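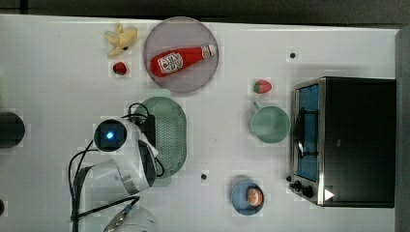 Broltemum play kitchen tableware with toy food and toaster oven

The Broltemum tableware set is made for play kitchens and for pretend cooking at a low table. The pieces are in soft, flat colors: a mauve plate, a light blue bowl, and a mug and oval colander tray in pale green. Toy strawberries, a peeled banana and an orange roll can be served on them in any combination. The toaster oven is sold separately.

The plate is round and takes a main dish or a pretend sandwich. The bowl is small and holds one roll or a few strawberries. The mug has a full-size handle opening for small fingers.

The colander tray has rows of small round holes over its surface. Use it for washing toy fruit, for draining, or as a drying rack after play.

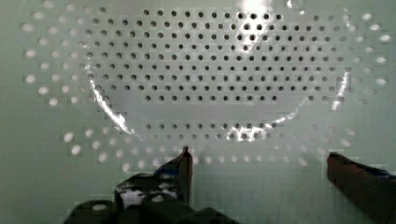 The holes go all the way through, so water does not collect in the tray. Rinse it under the tap after sand or dough play and use a soft brush on anything stuck in the holes. Do not put it in a real oven or microwave.

Product details
Recommended age: 3 and up
Tray length: 23 cm
Mug capacity: 200 ml
Care: hand wash, mild soap
Designed by: Lizeth Agudelo

Replacement plates and bowls can be ordered in packs of 4. Colors may vary slightly between batches. Orders placed before noon are packed the same day. For school and daycare orders, write to Flynn Rewi at the sales desk and include the number of sets you need.

Related items
Dradine toy fruit assortment
Sutcliffe play toaster oven
Flurerari pretend breakfast set
Broltemum spare mugs, pale green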